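Clakitmont Automation Users Board
Maintenance and Service > Picking Cells
Thread: Cable dress and bin fixing on a KUKA picking cell — request for guidance

lowbay_dept
Posted 8:40 am
Our department has recently assumed responsibility for a bin-picking cell. The arm is a KUKA and the controller is in good order. The cell was handed over with a Furnar service binder that covers lubrication and backup procedures in detail and contains one paragraph on the external cables. We would be grateful for advice on two matters before we write our own maintenance sheet.

First, the gripper lines run along the outside of the arm and are held with cable ties. We find a broken tie every few weeks, and it is always one of those near the wrist. Is it accepted practice to continue replacing the ties, or should a proper dress kit be fitted?

Second, the picking bin moves. The operators report that the pick positions drift over a shift and that the fingers begin to strike the inner wall. Re-teaching restores the cell for a day or so.

The cell runs 24 hours a day for most of the week. We have a two-hour maintenance window and would prefer to stay inside it.

harrow_cells
Posted 9:15 am
Regarding the first question: a tie that breaks repeatedly in the same place indicates that the cable is being pulled there. A stronger tie will move the load to the cable jacket or to the connector, and both are more expensive. Please jog the wrist axes slowly through the full working range, in manual mode and at reduced speed, and watch the loop. If it goes tight at any point, the loop is too short.

We add slack at the wrist until the loop stays relaxed at the farthest reach, and then confirm that it cannot catch the rim of the bin at the lowest pick. The second check is frequently omitted.

Ebihara_Service
Posted 9:52 am
I agree with the previous reply on the cause and disagree on the remedy. A free loop at the wrist is acceptable in a laboratory. In a cell that runs day and night it should be replaced with a guided conduit and a spring return. My firm has fitted these on several cells of this size, and the ties cease to be a maintenance item.

harrow_cells
Posted 10:20 am
I have removed two such conduits from picking cells. The spring return adds bulk at exactly the point where the arm must enter the bin, and the reach into the near corners is reduced. For palletizing I would recommend it without reservation. For deep bins I would not.

Ebihara_Service
Posted 10:31 am
That depends on the conduit selected and on the depth of the bin. The original poster has given neither the depth nor the payload.

lowbay_dept
Posted 11:05 am
Our apologies. The bin is deep enough that the gripper and a good part of the wrist go below the rim for the lowest picks. Payload is light, household goods for the most part. The bin stands on the bench and is not fixed to it. I had assumed its weight would be sufficient.

promier_floor
Posted 11:48 am
The weight of the bin is not sufficient. A gripper pressing sideways against a wall will move it a little each time, and after a few hundred picks the offset is considerable. Our site (Promier, returns handling) had this fault for most of a spring. We had recalibrated the camera 7 times before a technician drew a pencil line around the base of the bin and returned after lunch.

Whatever you use to hold it, place the fixing where the arm will not pass, and add it to the collision model. A fixing that the planner does not know about will be struck sooner or later.

bench_and_bolt
Posted 12:30 pm
We maintain a comparable cell, also with a KUKA arm and a bin between wooden surfaces. One corner of the bin is held with a bar clamp, with the bar pointing away from the robot. Our written instructions for the start of each shift read as follows:

Check that the clamp is tight by hand. Do not use a tool.
Check that the bin is against its marks.
Inspect the cables along the arm for flattening, cuts and missing ties.
Confirm that the loop at the wrist is free and that the connector is seated.
Wipe the gripper fingers and look for loose pads.
Run the empty-arm routine once at reduced speed before releasing the cell to production.

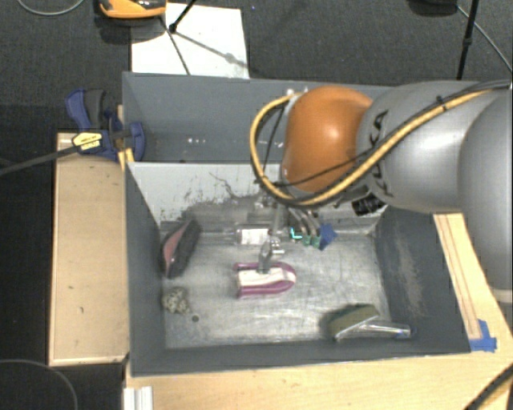 The list takes 5 minutes when nothing is found. We keep it on a card at the cell door, and the person who performs it signs the card. Any broken tie is recorded with its position, and the records are reviewed in June with the annual service. If the same position appears more than twice in a month, the routing is changed and the new routing is drawn on the card.

On the question of conduits, we have kept external cables with ties and a loop at the wrist. It requires attention, but a damaged line can be exchanged within one window, and every part of it can be inspected without removing a cover.

Ebihara_Service
Posted 1:10 pm
A sensible list. I would still object to a bar clamp as a permanent fixing. It can work loose with vibration and it depends on a person remembering it. Two bolted corner brackets would remove the first line of the procedure altogether.

bench_and_bolt
Posted 1:26 pm
The objection is fair for a cell that always uses the same bin. Ours is exchanged when the product range changes, and brackets were tried and given up. I would support brackets for the original poster if the bin is never changed.

promier_floor
Posted 1:40 pm
Brackets here, for the record. Slotted, so the bin can be squared up before the bolts are tightened.

One further point on the wall strikes. Check the scuffs inside the bin before you re-teach. If they are concentrated on one wall, the bin or the calibration has shifted to one side. If they are spread evenly, the approach angle is too shallow or the clearance in the planner is set too low, and fixing the bin will not cure it.

lowbay_dept
Posted 3:05 pm
Thank you all. We inspected the bin at the midday stop. The marks are nearly all on the side away from the arm, and the bin had moved by the width of a finger since the morning. We will fit slotted brackets in the next window, re-teach once, and leave the camera alone until we have a week of data.

For the cables, we jogged the wrist as suggested and the loop does go tight on the far left pick. We will lengthen it and hold the conduit in reserve. Is there a recommended interval for renewing all the ties, broken or not?

harrow_cells
Posted 3:22 pm
We renew all of them at the annual service and any discolored tie on sight. Trim the tails flush. A cut tail left proud will wear through the neighboring jacket.

Ebihara_Service
Posted 3:50 pm
Every six months, in my opinion, at your running hours. Please also use a wide tie and leave it loose enough that the cable can turn under it. Most of the flattened jackets I am called to see were pulled tight by the person who fitted them.

harrow_cells
Posted 4:04 pm
On that we agree.

lowbay_dept
Posted 4:30 pm
Noted, and the six-month interval has been entered on our sheet. I will report back once the brackets are in. If anyone has a bracket drawing with slot dimensions, I would be glad to receive it by message.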